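## Fall study: the Book of Ruth

The Inville evening study starts again in September, and we are reading Ruth. It has only four chapters, so we can take one a week and still have time to talk. Please read chapter 1 before you come. Any translation is fine.

Ruth opens with a famine. Naomi leaves Bethlehem with her husband and sons, and she goes home without them. She tells the women of the town to call her Mara, meaning bitter. Her complaint is left standing in the text, and no one corrects her for it. 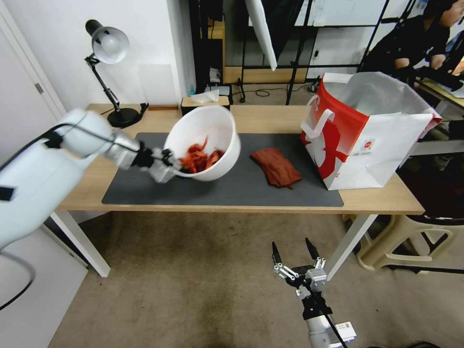 ## What we will look at

The law in Leviticus told landowners to leave the edges of their fields for the poor and the foreigner. Ruth was both. In chapter 2 she goes out to pick up grain behind the harvesters, and Boaz tells his men to leave extra for her.
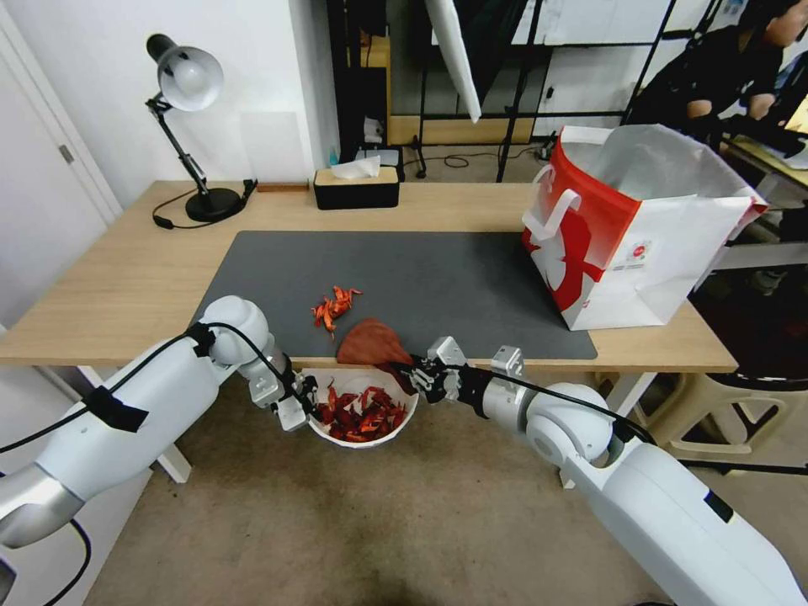 *Dried red chili peppers in a white bowl.*

We will spend most of the second week on the word *hesed*, often translated "kindness" or "loyal love." Ruth shows it to Naomi long before she has any reason to expect something back. The study sheet has five questions on this, and the last one is harder than it looks.
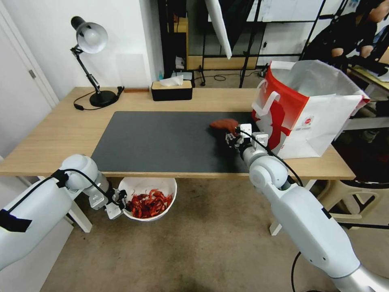

One member of last year's group asked whether Naomi's faith had failed in chapter 1, or whether complaining to God is itself a kind of faith. We will begin there, and it may take up the whole first evening.

Chapters 3 and 4 move quickly – the threshing floor, the town gate, then a child in Naomi's lap.

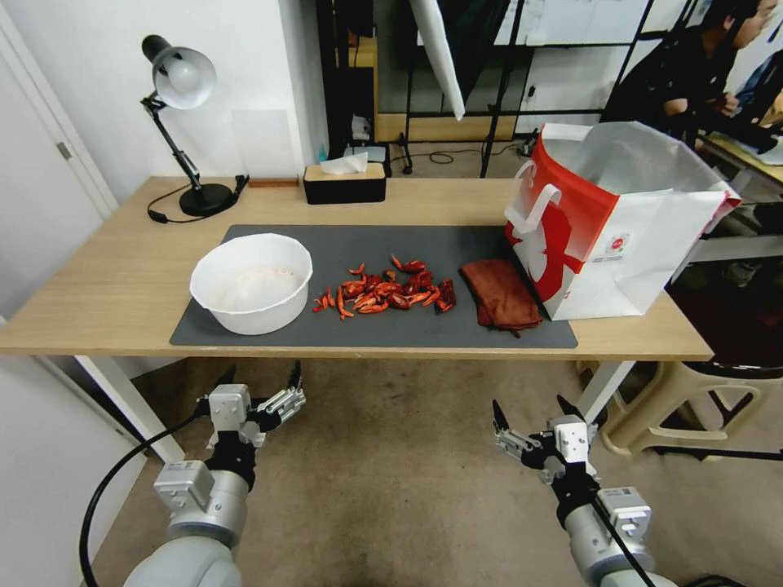 The book closes with a family list ending in David, so please don't skip the names. Matthew picks them up again in his first chapter.

Study sheets are on the table by the side door. The Lunell Road group is welcome to join us.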